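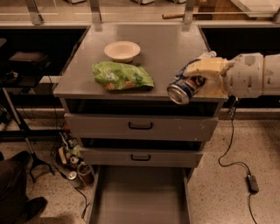
*A snack bag and a drink can on a cabinet top.*

Prikness council says its office snack levy will cut packaging waste by 16 per cent before June. It hasn't said how.

The levy adds nine cents to every chip bag and can sold in council buildings. Waste officer Jolien Van Rooij called it "a nudge" – the same word used for the Stestonach scheme, which raised $223 and was quietly dropped.

Staff who bring snacks from home pay nothing. Asked whether that left a hole in the plan, the council said it would review the figures.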